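## The Drernley folding set, again

The Drernley group passed 3,000 recorded demonstrations in April, and the figure has been going around our building as if it settled something. I have doubts. Of those, 1,977 were made by the same 2 operators, Olesia Onyshchenko and Nadiia Kravchuk, who are both very good at the job. A model trained mostly on them will learn how Olesia and Nadiia fold. Whether it learns to fold is another matter, and the Dinlow trials should have made us more careful about saying so.

Shabnam Bajwa, who runs the sessions, disagrees with me. She thinks variety can come later, once the basic grasps are solid. Maybe. I'd still like to see the held-out results split by operator before we plan another month of the same thing.

My other worry is labeling. Each demonstration gets a single tag, success or failure, and a great deal gets lost in that one word. A pinch on one drawn-out corner of a pale green cloth, with the rest of it lying bunched on a white table, is an easy thing to call a good grasp. But good for what? Lifting, spreading, finding the next corner? And fingers wrapped in blue tape, with a flap of it peeling up, don't grip like bare ones - yet the log has no field for the state of the tape. I have asked for one.

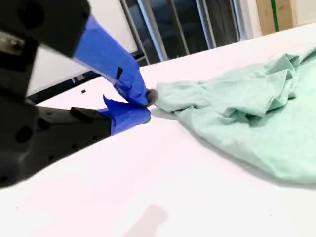
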